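Tolcombe Mending Words

A word list of sewing, mending and upholstery terms, kept by Torquil Strachan.

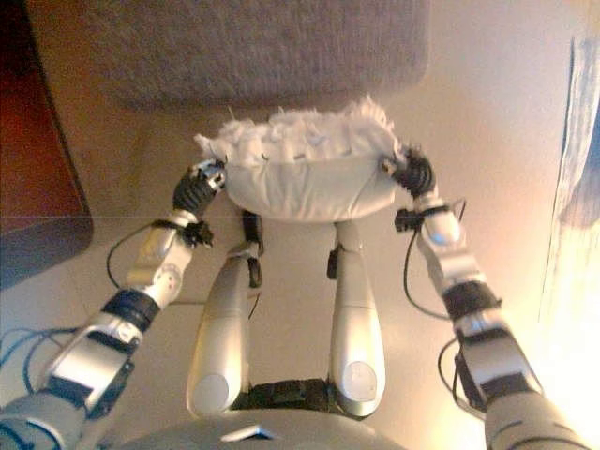 Can I use the list in a printed booklet?
Printing is fine as long as you name the list and its version. The same goes for websites and class handouts.

Contents
terms.csv - one term per row, with a short meaning
variants.csv - other spellings and local names, linked to the main term
sources.txt - where each term was first noted

Columns in terms.csv
id, term, part_of_speech, meaning, craft, region, note

The craft column takes one of 11 values, all in lower case. The region column is blank where a word is used everywhere. Files are UTF-8 with commas between fields, and any meaning that has a comma in it is in double quotes.

Known gaps
Quilting is thin. Words from Zesville were taken down by ear, so expect odd spellings - "wadding" and "waddin" are still separate rows. Leather terms were dropped in version 2 and now live in the Lolter list.

Changes
Version 2: region column added, duplicate ids removed, Cele entries merged into variants.csv.

Corrections
Send the id, the old text and the new text. Changes go in on a Tuesday.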